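Saved filters finally stick in the Griston ticket screen

A quick bit of news for those of you who live in Griston all day like I do. The April 2023 update started rolling out to hosted accounts this week, and the thing I've been whining about for ages is in it: saved filters now stay put when you switch between queues. If you've ever built a nice filter for overdue tickets, clicked over to another queue to check one tiny thing and come back to find the whole list reset, you know why I'm so happy!

I've had it on our own account for two days now. We have 86 queues (don't ask, most of them came over when we moved off Wernell) and I used to keep a text file with my filter settings in it so I could paste them back in. The text file is gone. I open a queue, pick the filter from the drop-down, wander off, come back, and it's still there. It even survives logging out, which I didn't expect from the release notes, because all they say is "improved filter handling" and not one word more.
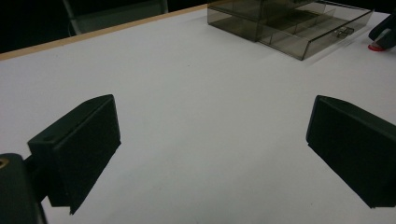 The update also changes how shared filters work, and you'll want to know about this one before your team starts calling you. Before, anybody with edit rights on a queue could overwrite a shared filter and everyone else got the new version without any warning. Now the person who made the filter owns it, and other people get a "save as copy" button. Good idea, but the owner field is blank on older filters, so nobody can edit those until an admin goes in and assigns one. I had 28 of them to fix. The new layout for that admin page is very plain, by the way, about as bare as the white tabletop in the photo, with all the settings pushed off to the sides and a big open gap between them. I spent a while hunting for the owner box. It's under Permissions, down at the bottom, and you have to hit Apply before you leave the page or it drops your change.

I asked Zoi Tzavaras about the blank owners. She looks after the Griston setup over at Debnath and got the update a bit ahead of us. She told me there's a bulk assign option, but it only shows up if you select 25 filters or fewer at one time. So I could have done mine in a couple of passes and saved most of my morning — thanks, Zoi, next time I'll ask first.

One thing that's still broken is the Prender connector. If a filter uses a field that comes in through Prender, it saves fine and then loads with that field empty. Support says they know about it and are aiming for a fix in May. Until then I'm leaving those fields out of my saved filters and sorting on the column by hand, a bit annoying but it works.

If you host it yourself, the update is on the downloads page already. Back up your filter table before you run it, and check the owner field on your shared ones right after.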